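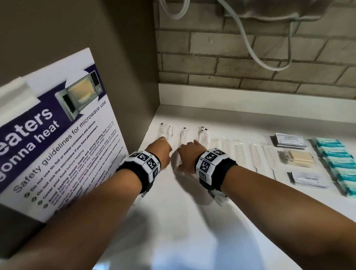

Search the help pages Type your topic here Go

Dry scalp every winter, which shampoo should I change to?
Posted 2022-07-26 by wattle_and_wool

Hello everybody. Each year when the heater is on, my scalp becomes tight and small white flakes fall on my collar. I wash my hair every day with Usovex shampoo, the 540 mL bottle, because I go to the gym before work. In summer I use the same one and have no trouble. The lady at the chemist told me to try Nallia, but it costs double and has a strong perfume. Is it better to change the shampoo, or to wash less? My hair is fine and gets oily after 2 days. I do not colour it.

Giscombe
I would first wash less, before you spend money. On gym days you can rinse with lukewarm water only and use shampoo every second day. My own scalp needed a few weeks to get used to this, and in the beginning my hair looked quite greasy - I wore a cap. Also check how hot your shower is. Very hot water made mine much worse. If you see redness, or the flakes are yellow and sticky, it can be a different problem, and then you should ask your doctor or pharmacist.

mulga77
coconut oil. works for everything

Baptiste
I do not agree with the oil if your hair is fine, I needed three washes to get it out. I changed to an unperfumed shampoo from the supermarket and I put it on the scalp only, not on the lengths. A small amount is enough. Rinse longer than you think is necessary, especially behind the ears. I used to leave some there, and it was exactly where I was itching.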